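Accueil | Compétitions | Inscriptions | Juges | Guides | Contact

Guide de l'organisateur – Section 4 : ouverture des inscriptions et pesée

Cette section concerne les clubs qui gèrent une coupe de culturisme ou de fitness avec le logiciel Groltard. La fiche de l'événement doit déjà être créée (voir section 3).

4.1 Ouvrir les inscriptions

1. Dans le menu Événement, choisissez « Inscriptions », puis « Nouvelle période ».
2. Saisissez la date de clôture. Elle ne peut pas tomber moins de 7 jours avant la pesée.
3. Indiquez le nombre maximal d'athlètes. La valeur par défaut est de 345, la limite du logiciel est de 500.
4. Cochez les catégories ouvertes : juniors, seniors, masters.
5. Cliquez sur « Publier ».

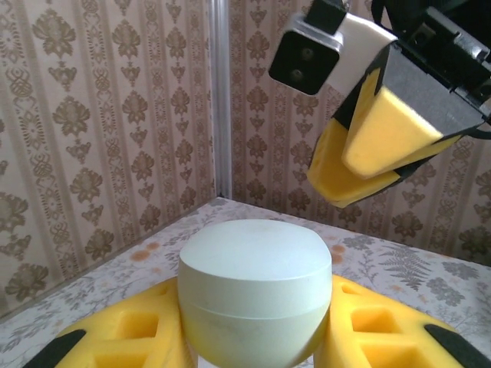 Remarque : un athlète peut figurer dans deux catégories, par exemple masters et toutes catégories. Le dossard reste le même – seul l'ordre de passage change.

4.2 Préparer la pesée

1. Imprimez la liste par catégorie de poids, en double exemplaire.
2. Faites contrôler la balance la veille et notez l'écart dans le champ « Tare ».
3. À chaque passage, saisissez le poids avec une décimale et validez.
4. Si l'athlète dépasse la limite, choisissez « Second passage ». Le délai autorisé s'affiche à l'écran.
5. Faites signer la feuille avant de remettre le dossard.

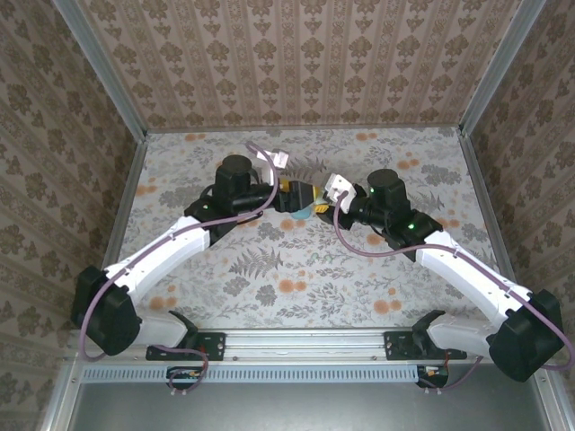 Les deux bras au-dessus du plan de travail à motif floral.

Attention : une fois la pesée clôturée, les changements de catégorie passent par le juge principal. Exportez la liste avant de clôturer.

4.3 Transmettre les listes

Envoyez le fichier exporté au format Salehi au responsable des juges. Le format Wosstead est encore lu, mais il ne conserve pas les numéros de dossard.

Mise à jour : 2023-04-09

Commentaires

club_rimville : Bonjour, l'export plante chez nous à partir de 283 inscrits. Une idée ?

fitmasters : Même souci en mars, réglé en passant au format Salehi.

club_rimville : Merci, ça passe.

À lire aussi
– Section 3 : créer la fiche de l'événement
– Section 5 : ordre de passage et musiques
– Coupe de Rimville : programme des catégories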